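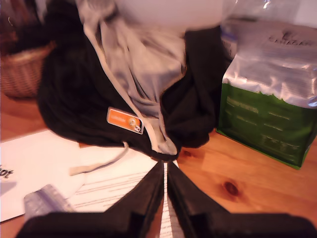 *Black hoodie, light gray lining.*

I am so happy with my secondhand year! Back in June I told myself no new clothes until winter, and I've loved it way more than I expected – digging through the racks at Dorkow on a rainy afternoon beats any mall. Best find so far is a wool coat with both pockets intact (two dollars!!), and right behind it a pair of boots I've had resoled and wear everywhere.

Next up is the big swap over in Pinport. I hear they get around 1,000 pieces on the tables, so I'm bringing my largest bag and going early.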